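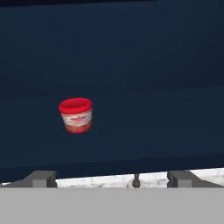

Cat refuses the kidney food after dental surgery

Pet Owners Board > Cats > Health and Feeding > Older cats

Search this board Go Advanced search

skandgate_mia
2 January 2018
Hello all. My cat is 14 years old and had 3 teeth removed at the clinic in Prindville. On the same visit they did a blood test and found early kidney disease. Now he must eat the kidney diet, but he only smells it and walks away. He ate it for two days and then stopped. The vet says to be patient. How long can I be patient with a cat that does not eat?

oldtabby70
Not long. A cat that eats nothing for a whole day should be seen by the vet again, and I would call sooner for a cat of this age. Is he eating anything at all?

skandgate_mia
Yes, he eats his old food, if I give it. So I think his mouth is not the problem.

Bautista_cats
Then give him the old food and mix in the new one, a small spoon at first. With my female it took up to 70 days until she ate only the kidney food. I know it sounds very long. I wrote it all in a notebook, with her weight every morning.

fernhollow
I don't agree with the slow mixing. We did it and our cat learned to eat around the new food, and after that he hated both. What helped us was two plates side by side, the old and the new, and he chose by himself after some weeks.

My kitchen, where both plates stand at feeding time:
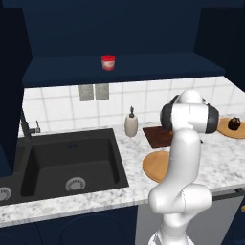 Kitchen counter, white marble

oldtabby70
Two plates is fine for one cat. With several cats in the house it is impossible to know who ate what.

Bautista_cats
Also please ask about his mouth again. Mine ate soft food with sore gums and I believed she was healed. The vet found a small piece of root on the second X-ray.

skandgate_mia
Thank you, I did not think about this. The bill was already 929 dollars, so I am a little afraid to ask for one more X-ray.

fernhollow
Ask if the recheck is included. At our clinic it was. And warm the food a little, it smells stronger then.

skandgate_mia
I called. The recheck is included, the X-ray is not. We go tomorrow morning. Tonight he ate the old food with one spoon of the new, warmed, and left only a little on the plate.

Contact us | Copyright Betix Boards | Back to top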